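About Fivia Garment Care

Fivia sorts, folds and packs clothing and household textiles in Fustthorpe.
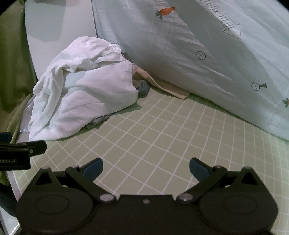

What does Fivia do with mixed loads?

Each load is separated by item type and fabric weight, then folded to the dimensions on the customer's order sheet.

Folding is done on flat tables. A gridded table covering lets the operator square a hem or side seam against a printed line without a separate ruler. White garments are handled apart from colored ones at the folding stage, even when they arrive in the same heap. Items with stitched cuffs are folded cuff inward unless the order sheet says otherwise.

The company was founded by Sibusiso Mabuza, who still writes the folding specifications. Pieter Modise manages intake and packing. The current specification, Nidance, covers 151 garment types and replaced an earlier set of loose sheets in June. Finished stacks are packed in lots of 100 — smaller lots are accepted for hotel and clinic accounts.

Fivia serves 282 account holders. Orders are received at the Shabalala building, rear entrance. Specification sheets are available on request and are supplied in printed form only.

Page last revised 2025-08-22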